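# "Show me the counter at four in the afternoon"

Imre Vincze has been fitting kitchens long enough to distrust anyone who tells him a bench can be clear. He runs Skundard, a two-person joinery business, and when I asked him to talk about countertop organizers he laughed down the phone and said I'd be better off talking to somebody who sells them.

So I did both. Béla Rácz sells them, under the Bosska name, and he agreed to sit at the same table as Imre for an hour in October, provided there was coffee. I came in on Imre's side of the argument and I'll admit I left mostly on it.

The claim on the Bosska flyer is that a wooden organizer with a drawer "gives you back your counter." I read that line out loud.

"It takes up counter," said Imre. "That's what it does first. You put a box on the bench and now there's a box on the bench."

Béla had heard this before. "You're counting the footprint and ignoring the height," he said. "A drawer and a shelf on top, that's two layers where you had one. People have all this air between the bench and the cupboards and they do nothing with it."

"They do nothing with it so they can chop an onion."

I asked what ends up in the drawer. Béla said tea bags, clips, peelers, measuring spoons. Imre said batteries, a dead pen and the key to a bike lock. I have a drawer like that at home, and mine is closer to Imre's.

The price came up early. The Bosska box sells for $191, and I wanted to know what a person gets for that which they wouldn't get from an old bread box. Béla talked about joints and finish for a while. He was good on the finish. He was less good on why anybody needs it, and when I pushed he fell back on how customers feel after they've set it up.

"Feel when?" said Imre. "The first night? Everybody loves a kitchen the first night. Show me the counter at four in the afternoon, with kids coming in."

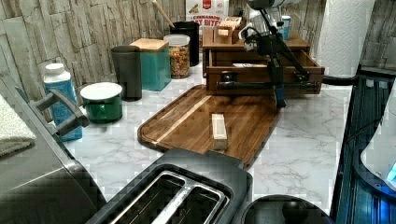
*The organizer with its drawer open, behind a walnut cutting board.*

We talked for some time about canisters, where the two of them were closer than either wanted to be. Both think decanting has gone too far. Béla keeps his flour and coffee in canisters and leaves the rest alone. Imre was harsher.

"You buy cereal in a box. The box has a name on it and it stands up by itself. Then you buy a jar and pour the cereal in the jar, and it doesn't all fit, so you keep the box as well. Now you have two cereals."

"A clear jar shows you how much is left," Béla said.

"So does picking up the box."

I put it to Béla that matching containers are mostly for visitors. He didn't deny it outright. He said colour matters to people, that a bit of teal or green against a grey wall cheers up a room in winter, and he didn't see why a thing had to save you labour before you were allowed to own it. That was the best point he made all hour, and it isn't on the flyer.

Imre's own rules are stricter than I'd want to live under. The toaster goes in a cupboard unless it's used every day. Paper towels go where you can tear one off with a wet hand. A cutting board lives flat on the bench, always, because a board that has to be fetched doesn't get used and people end up cutting on the countertop.

"Then they phone me," he said. "About the scratches."

He measures, too. His last job, for a family named Kun, had a run of bench 934 millimetres long between the sink and the wall, and he asked them to leave it bare for 10 days before they bought a thing to put on it.

Did they?

"They lasted five. The kettle came back, then the crock with the spoons. That's fine, that's what a crock is for. But they didn't buy the organizer."

Béla wanted to know what they'd bought in its place. A shelf from Luvau, as it happens — screwed to the wall, and already full when Imre went back to adjust a hinge.

"You see?" said Béla. "It's the same stuff. It's only higher up."

"It's off the bench."

"And who dusts it?"

Imre had no answer for that and drank his coffee. I asked Béla whether he'd try the ten days in his own kitchen, and he said he'd have to talk to his wife first. The flyer, he told me, is being rewritten in any case. I've asked to see the new one.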